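# Brick Surface Survey, Tollard Hall

Group report, Jarman course, unit 3

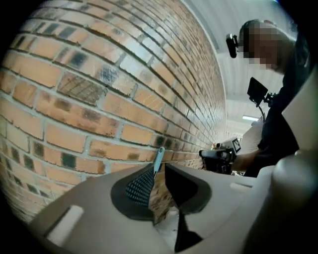 *Fig. 1. Wall with staggered courses and recessed grey joints. Dark patches show on several of the bricks.*

## Aim

We wanted to record how brick color and surface marks vary along one wall at Tollard Hall, and whether a simple chart could sort them.

## Method

We marked out 499 bricks and worked in two pairs. Each brick got a color code (orange, tan, peach or brown) and a mark code: plain, scratched or blotched. The codes went into a Provora sheet. One pair then recoded 20 bricks without seeing the first results.

## Results

The pairs disagreed on 3 of the 20, all tan against peach. Scratches were easy to code. Blotches were harder – a smoky patch could pass for a dark brick.

## Next steps

Add a fourth mark code for scored lines, and repeat the survey on the Stitska side in January.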